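Skoren pauses its kitchen arm software after a gripper fault, and I'd like to walk you through it

Plollumach, Mar 10, 2020

Hi everybody, Nyokabi Urio here. I run the software side at Skoren, and I'm writing this release myself because I'm the one who signed off on the version that has the problem (our press person, Orathai Inthanon, has kindly agreed to let me keep most of my own words).

We're pulling version 7 of Bullside, the control software for our kitchen arm, from every customer site as of today. If you have it, please stop using it and go back to version 6. Your arm will be a little slower and a lot more predictable!

So what happened? Bullside has a step we call the open hold. The arm comes down over a counter, stops with its fingers open, checks where everything is, and only then moves in to grip. In version 7 we shortened that check to save time. If an object had shifted since the arm's last look, the software could skip the check completely and carry on down with the old position. It didn't slow down, and it didn't raise an alarm. It just kept going as if the counter were exactly the way it remembered.

We ran into this at our own test site on a plain old pick-up job. The arm pressed down on a glass jar that had been nudged a hand's width to the left, and the jar broke. Njoroge Makori was at the desk and hit the stop button right away. He wasn't near the arm and he wasn't hurt, and no customer has reported an injury to us. I'm very glad I get to type that sentence, but a broken jar in a kitchen is bad enough, and I don't want to make it sound small.

After that we took the whole job into simulation, where we can move things on the counter as often as we like and sweep up nothing. We ran the same kind of pick-up 578 times, and the check was skipped in 30 of those runs. Most of the trouble came on crowded counters, where a tall item stands close to a short one and the arm has to come down between or beside them.

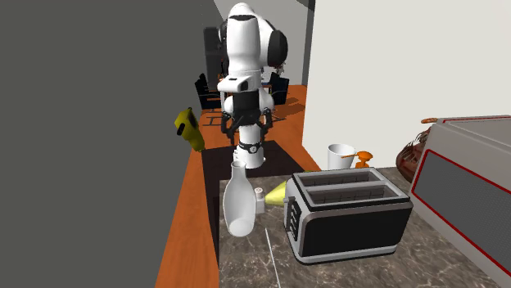
The arm over a marble counter in our simulated kitchen, gripper open, with a bottle, a salt shaker and a toaster close by. Render: Skoren

Leen Sabbagh found the cause, and she found it fast. Two timers were reading from the same clock, and when one reset, the other took that to mean the check was finished. Her fix gives each timer its own clock. She has also added a rule I wish we'd had in December, when we started on version 7: no finished check, no downward motion, full stop.

The repaired version is in testing now. I'm not going to give you a release date, sorry! Elínborg Vestergaard, who heads safety here, will decide when it goes out, and she doesn't report to me. She has asked for the full set of simulated runs again, plus a fresh round on the real arm with breakable items, and she gets both.

If you're a customer, please do these things today:

Switch the arm to manual and let it park.
Load version 6 from the Doãn service panel.
Keep people out of the arm's reach until the panel shows the old version number.
Write to our support desk if you've seen the arm come down without pausing first, even if nothing got touched.

That last one matters a lot to us. A near miss you shrugged off back in the winter could show us a case our runs haven't covered, so send it along, however messy your notes are.

We're covering the cost of anything the arm has broken under version 7, and service visits for this problem are free. Reporters who'd like the test results or a call with Leen and me can get in touch with Orathai through the Skoren press office.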